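Skeseo Facilities Desk
Ticket 643
Subject: Plastic cover sheets cling and crease, contents hard to make out
Site: Marnimon, curtained packing room, Yordanov building
Category: Packing supplies / room
Priority: Normal
Opened: 29 April 2022
Status: Resolved, follow-up open

Original request

The clear plastic sheets we use to cover items before they go in boxes have gotten hard to work with. They cling to everything. You pull one off the roll and it folds back on itself, and by the time it's over the item it is full of creases. The overhead light catches the creases and then you can't see what is underneath without lifting the sheet again.

This matters to us because the last check before boxing is done by looking through the plastic. We compare the item to the order on the monitor. If the sheet is lying flat you can read color and shape fine. If it isn't, everything under it is a colored blob.

It started with the last delivery from Zondley. The old film was not like this. Same item number on the order form, so I assume the same product, but it feels thinner to me. I don't have any of the old film left except for what is on items already boxed.

Please either swap the film or tell us what we're doing wrong.

Support reply

Thanks, ticket received. A few things to check before we go to the supplier:

Where is the roll kept when it isn't in use? Standing up, lying down, in the carton?
Is the room dryer than usual? Is the heat on?
Are sheets being cut ahead of time and stacked, or cut one at a time?
Does it happen with every item or mostly with certain ones?

Also please compare the core label on the roll with the carton label. Zondley has more than one thickness under names that look a lot alike.

Requester

Roll is kept standing on end next to the heater. There's no other floor space for it.

Heat has been on all week. The room gets cold in the morning with the curtains closed, and we keep the curtains closed for the monitor.

Sheets are cut ahead of time. We cut a stack at the start of the shift and leave it on a shelf.

It happens with every item but it's worst on big ones, where the sheet has to hang down over a side. It slides, bunches up in whatever gap is there and pulls the rest down with it.

I'll look at the labels when I'm back in the room.

Requester

Carton label and core label match each other. They don't match the label I found on an old empty core in the recycling. The old one says medium and the new one says light. The item number on our order form is the one for light, so I guess the form was changed at some point. I don't know by who.

Support reply

That explains part of it. The light film is meant for lining drawers and boxes. It will go over an item but it doesn't have the weight to hang straight, and it picks up static easily.

The heater is probably the rest. Warm dry air plus a cut stack of thin plastic will give you cling every time you peel a sheet off. Keeping the roll on end next to a heater can also soften the outer layers enough that they take a set, and then they come off with the curl already in them.

Please try the following with the film you have, in this order, and let me know after each one. Don't do them all at once or we won't know which one helped.

Move the roll away from the heater and lay it flat in its carton.
Stop cutting ahead. Cut each sheet when you need it.
Wipe the table down with a barely damp cloth before the first item.
Drape from the far side toward you and let go of the near edge last.

I have put in a request to correct the item number on the order form.

Requester

Moved the roll. It's now lying in its carton under the shelf. No difference today, but I'm told the outside of the roll was the part that got warm, so we'll see when we get further in.

Requester

Cutting one at a time is better. Sheets come off without sticking to each other, which was half the fight. It's slower. I would say the time is about the same in the end, as we aren't peeling them apart anymore.

Still creasing once it's on the item.

Support reply

Good. Keep that change. What are you cutting with? If the blade drags, the edge stretches and the whole sheet will want to curl from that side.

Requester

Regular scissors from the office drawer. The edge does look wavy. I'll see if we have anything better.

Requester

Found a slide cutter that goes on the carton, still in its bag. Put it on. Edges are straight now. Damp cloth done too. I can't say the cloth made a difference but it doesn't hurt anything.

Creasing is less at the top edge. Down the hanging side it's the same as before. Vertical folds the whole way.

Support reply

The hanging side is going to be the weak spot with light film whatever you do. Is it possible to tuck or tape the bottom edge so that it can't drift? Low-tack tape only, and on the table, please, never on the item.

Could you also attach a photo of the sheet in place, taken with the room as it normally is (curtains closed, lights the way you have them for checking)? I would like to see how bad the shine is before I ask Zondley for an exchange. They will want to know whether the complaint is about the film or about the lighting.

Requester

Tape on the bottom edge works for flat items. It doesn't work for the tall ones because there's nothing to tape to where the sheet ends up.

Photo attached, room as normal.
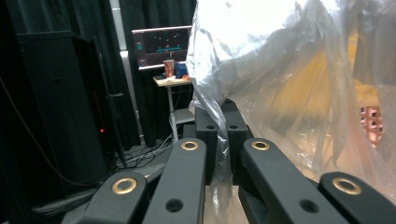

Attachment: plastic sheet hanging over the yellow item, monitor and small white table behind.

Requester

The part I'm complaining about is the upper portion of the sheet, where it goes white. You can tell there's something yellow back there and that's all you can tell. The small pinkish-red one with the dark squares is under the plastic as well, near the right edge. I couldn't check that pattern against the order with the sheet like that.

Support reply

Thanks, that's what I needed. The crinkling goes all the way up, so this is more than a hanging-edge problem. I would call it wrong film for the job, with the lighting making it look worse.

Request to Zondley sent with the photo attached. I asked for the light film to be exchanged for medium, and I asked them to confirm in writing which item number is which so the form can be fixed properly.

For the shine, please try turning off whichever light is nearest the table while you do the check and leave the others on. The monitor needs the room dim but the item doesn't need to be lit from straight above. A lamp off to one side would be better if you have one.

Requester

Turning off the nearest light helps with the white patches. It's now a little too dark to read the paper slips. We moved the slips over by the monitor and read them there.

No lamp. Can one be ordered?

Support reply

Lamp added to this ticket as a separate line. It has to go through the furniture budget, which opens again in September. If there's a spare in the Yordanov building before then I'll have it brought over.

Zondley replied. They will exchange unopened rolls only. Opened roll stays with you. How many unopened do you have?

Requester

Two unopened. We'll use up the open one as box liner.

Support reply

Pickup arranged for both. Replacement medium film ships the same day they get them back. Please write the ticket number on the cartons.

Requester

Rolls picked up. In the meantime we're doing the check before the sheet goes on and then a quick second look after. It isn't the procedure but it works.

Support reply

That's fine as a stopgap. I'll note it so it isn't flagged at the next walkthrough.

Requester

Medium film is here. Hangs a lot better. I did three tall items with it and only had to redo one, and that was me pulling from the wrong side. You can make out colors through it again and most patterns. It still shines some when the nearest light is on, so we're leaving that one off.

Still cutting one at a time, still using the slide cutter. Roll is stored flat.

Support reply

Closing the film part as resolved. Summary for the record:

Cause: light film ordered in place of medium following a change to the item number on the order form. Made worse by storing the roll at the heater, cutting sheets ahead, and scissors.
Fix: exchange to medium, roll stored flat and away from heat, sheets cut as needed with the slide cutter, nearest light off during the check.
Order form: corrected. Old item number removed from the list so it can't be picked by mistake.
Open: side lamp.

Requester

One more thing. The shelf order list taped up inside the supply cabinet still has the old number on it. I crossed it out in pen but it should be reprinted.

Support reply

Reprint requested. Will go out with the next internal mail.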